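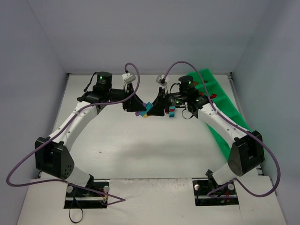 Monday, bench 4

Started the morning with the new draft of the cell rules, the one Lorraine Bickerstaff circulated after the Mirneo visit. She wants comments by the end of September. These are mine, plus what I did today, mixed together because that's how the day went.

First complaint. The draft says each two-arm cell must have "a defined safe zone between manipulators." Defined by whom, and measured from what? On our cell the whole point of the block work is that the two grippers come almost tip to tip over the middle of the table. If the safe zone is a fixed gap, the task is illegal. If it's whatever the operator says it is that morning, the rule does nothing. I read the sentence to Beryl Dunmore over the partition and she said it was copied from the Prarent handbook, where the arms are bolted to opposite walls and never meet. That explains the wording. It doesn't make it apply to us.

What I'd accept: a speed limit that drops when the tool tips get close, set in the controller, with the number written on the cell sheet. Then anybody can check it. I can't check a "zone."

Second complaint, lights. Section 3 says the operator shall "confirm green status on both arms before entering the workspace." I don't like this and I've said so before. Green on our actuators tells you the joint has power and isn't reporting a fault. It doesn't tell you the arm won't move. Someone new reads "confirm green" and "before entering" in the same sentence and takes green to mean go ahead and put your hand in. I'd strike it and write: hold the stop, see that the controller shows motion disabled, then reach in. The lights can stay in the startup check, where they belong.

10:40. Ran the startup check as drafted, word for word, to see how long it takes and where it's silly. It took 13 minutes. Most of that was the cable page.

The cable page is the part I expected to hate and mostly don't. The camera cables on this cell are the purple ones, one per arm, looped up off the camera and then down along the arm. The loop has to be loose enough for the wrist to roll and not so loose that it swings out and catches something. The draft asks you to move each wrist to both ends of its roll and watch the loop. Fine. Did that, left then right. Left was OK. On the right the loop went tight a little before the end of travel, so I let out some slack and did it over. Would I have found it without the page? Probably not today.

But then it wants a signature for each cable each shift. I don't believe in these. At my last place we had a binder of signed cable checks, and on the day a connector pulled out, the check for that morning was signed too. I'd keep the wrist roll and drop the signature. Or have the controller log that the roll was done, which can't be filled in from the break room.

Black cable under the left base: dangles. The draft says "all cabling below the work surface shall be restrained." I agree with that one, no argument. Order more clips.

11:30. Tried the Echeverría settling procedure, since Lorraine has put it in as an appendix and calls it good practice. You home both arms, wait, read the joint angles, wait, read them again, and if they differ by more than the limit you rehome. The limit is given in encoder counts with no mention of which encoder. I used ours. Both arms passed. I have no idea whether passing means anything, and I don't think whoever pasted it in knows either. Question for Lorraine: has anyone ever seen an arm fail this? If no arm has ever failed, we're paying for a wait.

Lunch.

1:15. Block work. Mixed colors, the long green tray down the right side. I wanted to look at the draft's "clear workspace" rule, which says nothing may be within reach of either arm except the parts for the current task. Good rule in general. Trouble is what counts as a part for the current task. A little tower of finished blocks is an obstacle for the next pick and also the result of the last one. Do I take it down before every run? If I do, I'm reaching in far more often, and reaching in is the thing we're trying to cut down on. The tray has the same problem. It sits partly under the right arm, which by a strict reading is a violation, and there's no better place for it that the right gripper can get to.

Suggested wording: "Fixtures and finished work may stay in reach if they are recorded on the cell sheet or were placed by the arms during the current session. Everything else comes out." Not elegant, but I could follow it.

Also on walls. The draft gives enclosed cells a pass on the floor markings, and I suppose ours counts with walls on three sides. The side that matters is the front, where the arms are mounted and where people stand. I'd ask for the line on the floor anyway. Tape is cheap. Beryl disagrees, says nobody looks down. We left it there.

2:50. The incident count. The cover memo says the Breline cell has done 1599 cycles under these rules without a contact event, and the tone is that this settles things. A few things I'd want to know before it settles anything for me:

How many cycles did it do before the rules, and how many contacts then? If it was also none, the rules didn't do it.

What is a contact event? Our grippers touch blocks all day, and now and then each other. If gripper to gripper at low speed isn't counted, say so. If it is counted, I don't believe the zero.

Who writes them down? If the operator does, by hand, at the end of a shift, then it's a count of what people felt like admitting.

I'm not saying the rules are bad. Maybe half of them are things I do already and would want a new person to do. I'm saying the number in the memo doesn't show it, and I'd rather we adopted them because they make sense when read at the bench.

3:30. Talked to Lorraine by the stockroom. She took the point on the green lights right away and will rewrite section 3. She doesn't want to drop the cable signatures because the auditors like paper. I said the auditors can have the controller log printed out. She's going to ask. On the Breline number she said she only has what they sent her, so I've asked for the raw log. I don't expect much.

She did push back on the speed limit, and fairly. If the slowdown kicks in by tip distance, it relies on the two arms agreeing where they are relative to each other, so a base that has shifted in its cutout throws the whole thing off. She's right and I hadn't thought of it. So there needs to be a base check too, with a straightedge across the front panel or a touch-off at a known point. Adding that makes my version longer than the one I was complaining about. Noted.

To do:
Clips for the black cable, left side.
Write up the speed limit wording with the base check in it.
Find out which encoder the Echeverría limit was meant for.
Redo the startup check with Beryl running it cold from the sheet and me keeping quiet.
Floor tape, front side, unless Lorraine says no.

Left the cell powered down at 5:10, stop pressed, sheet on the hook.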